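Ticket 391 – Office desktop does not start after cleaning, three beeps then silence
Status: open, waiting for part
Product: Wotholm tower, second-hand
Opened: 28 Apr 2019

Description of the problem

Good morning. I write about the tower which we use for the accounts and the label printing at Bristine. In February it began to switch itself off in the middle of work, first one time in a week, later every day. I opened it and I found much dust, so I cleaned it and put new thermal paste on the processor. After this cleaning the computer did not start any more. The fan turns, I hear three short beeps, and the screen stays black.

The computer was bought used from Navarrete, invoice 247. The guarantee of the shop is finished, so I try to repair it myself with your help. I have repaired computers before but I am not a professional, please correct me if I say something wrong.

What I tried before I opened the ticket

- Other power cable, other wall socket. No change.
- Other monitor, which works well with a different computer. No change.
- Disconnected the hard disk and the DVD drive. Same three beeps.
- Took out the coin battery for one night and put it back. Same three beeps, only the clock would be wrong now, I suppose.

Reply from Hulier support

Thank you for the clear report. Three short beeps on this board normally point to the memory. Please remove all memory modules and start the computer without any. Then try one module alone, in each slot. Write down the beeps every time. Unplug the mains cable before each change and hold the power button for a few seconds.

Update 1

I did the test as you asked. The results:

No module: three beeps.
Module A, first slot: three beeps.
Module A, second slot: three beeps.
Module A, third slot: one long beep, then nothing.
Module A, fourth slot: three beeps.
Module B, first slot: three beeps.
Module B, third slot: one long beep, then nothing.

I repeated the third slot two times with each module and it was always the same. Both modules work in my own computer at home, where I let the memory test run until 100 per cent, without errors. So I think that the modules are good.

I also cleaned the contacts of the modules with a soft white eraser and a dry cloth. It made no difference.

Reply from Hulier support

If two good modules fail in every slot, the fault may be in the processor socket. On this type of board a bent pin, or thermal paste between the pins, can stop the memory from being found. You wrote that you changed the paste in the spring. Did the processor come out of the socket at that time?

Please take off the heatsink, open the lever, lift the processor straight up and look at the socket with a strong lamp from the side. Do not touch the pins with the fingers.

Update 2

Sorry for my late answer, I had to wait until the end of the month accounts were ready on the other computer.

Yes, the processor came out. When I pulled the heatsink the first time, I opened the lever also, because I thought that it was necessary. I was in the opinion that I put it back correctly, but I can not swear it.

I have now looked with a lamp and a magnifying glass. In one corner, there are two pins which do not shine in the same direction as the others. One of them lies almost flat. I find no paste between the pins. On the underside of the processor there was a very small grey spot, which I removed with alcohol and a cotton bud.

My questions:

1. Can I try to lift the flat pin with a thin needle, or is the danger too big that it breaks?
2. If I must change the board, is it possible to use one from another series, or must it have the same part number?
3. With a new board, will Windows ask for the licence again? The label programme is also registered on this computer and the firm which sold it does not answer any more.

The order form on your page shows the replacement board under number 509, but it says "on request" and gives no price. Please tell me the price with postage before you send anything.

The processor and the memory stay out until I have your answer, and I have not closed the case. I can still measure the power supply if this is useful, I have a simple multimeter. Please write to me which wires on the large plug I must measure and which voltage I should expect there.
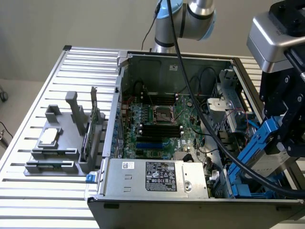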